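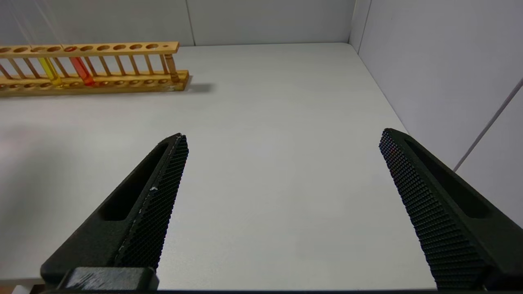 How many demonstrations should be kept when the start positions are varied?

Jostwood Automation Unit
Posted 2 July 2022

The Unit is gathering demonstrations for a learning system that is to handle test tubes and small vessels on a bench, and we would welcome guidance on which recordings to keep. Our written plan calls for 200 episodes. Each is driven by a trained operator, and both a wrist view and a general view are saved. An episode opens with the fingers apart and nothing between them, as seen from the wrist, with the wooden rack towards the back of the table and three tubes of coloured liquid standing in it. The operator then carries out one written instruction, such as "move the cup to the left of the rack" or "lift the tube with the blue liquid". To date 191 episodes have been recorded.

Two difficulties have arisen. The first concerns variation. The plan permits the rack, the cup and the glassware to be placed anywhere within reach, and some operators have made full use of this while others have hardly moved anything between episodes. We are uncertain whether the two kinds may be put into one set, or whether the more regular episodes will outweigh the rest.

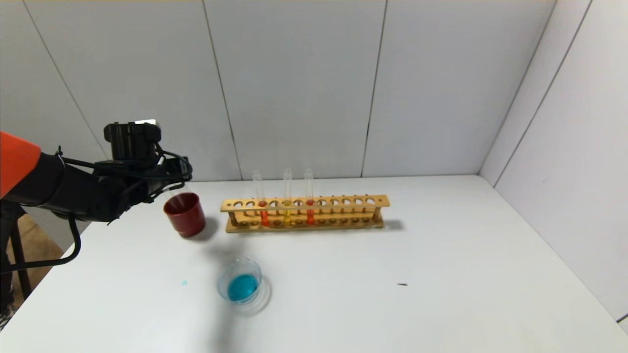 The second difficulty concerns hesitation. In a number of episodes the operator pauses with the object held, corrects the angle and then carries on to a proper finish. Our reviewers do not agree on these. One view is that they should be removed, so that the system does not learn to pause. The other is that the corrections are worth having, as a system trained only on smooth runs may have no means of recovering when it arrives slightly out of line.

We should also be grateful for advice on the written instructions. At present they name vessels by the colour of the contents, and the same sentence is used word for word across every episode of a given task.

Velau Help Desk

Thank you for your enquiry. In general, more data is better. Please make sure that all recordings are complete and that both cameras are running before the operator begins. Poor episodes should be deleted. If storage is a concern, the video may be compressed, but please keep the originals until training has been completed.

Adik Data Office

The reply above is correct as far as storage is concerned, but the question deserves a fuller answer.

With regard to variation, the two kinds of episode may be held in the same set provided that they are marked. Please add a field to each record stating whether the layout was changed before the episode, and by which operator. When the set is drawn upon for training, the share taken from each kind can then be adjusted without any fresh recording. It is advisable to hold back 60 episodes for checking, and to choose them so that every operator and every task is represented. Episodes recorded directly one after another with the same layout should be kept on the same side of that division. Otherwise the check will flatter the system.

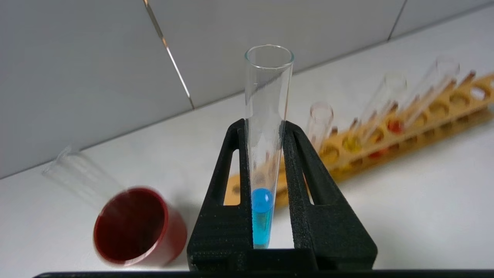 With regard to hesitation, our practice is to separate three cases. A pause in which the arm is still and nothing is being decided — the operator has looked away, or is waiting for a colleague — may be trimmed. A correction that leads to a sound finish should be kept whole. An episode that ends in a drop, a spill or a vessel left in the wrong place should be marked as failed and stored apart, and on no account deleted. Such records are useful later, when a system has to be taught to tell a good finish from a bad one.

Instructions should be varied in wording. Two or three natural phrasings for each task are sufficient to begin with, and they may be added after recording by a person who has watched the episode through. Colour is an acceptable way of naming a vessel so long as no two vessels of the same kind share it. Where orange and red contents are both in use, we recommend adding a position, for example "the red tube, nearest the right". Reviewers working from the wrist view alone do confuse the two, particularly when only a little liquid is left.

The target of 200 should be read as usable episodes after review. The Unit will therefore need to record beyond it.
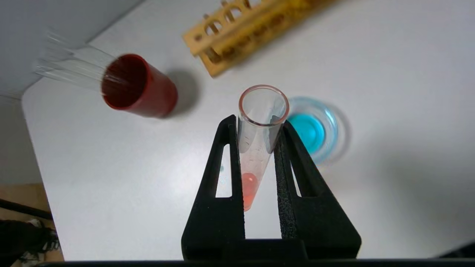 Pouran Alipour

I agree with most of the above, but would advise against trimming pauses at this stage. We trimmed ours at Esfahani, and the timing of the two camera streams no longer matched the arm record in the episodes concerned. Putting this right took most of July. It is safer to mark the start and end of each pause in the record and leave the recording itself untouched. The training software can skip the marked portion.

I would add one point on operators. If some of them hardly move the objects, the instruction sheet is probably at fault. Ours now gives a layout for every episode, drawn up in advance, and the operator signs against it before starting.

Jostwood Automation Unit

We are obliged to all who replied. Pauses will be marked and left in place, and layouts will be issued to operators beforehand. The Unit would still be glad to hear from anyone who has compared fixed and varied wording on the same set of episodes.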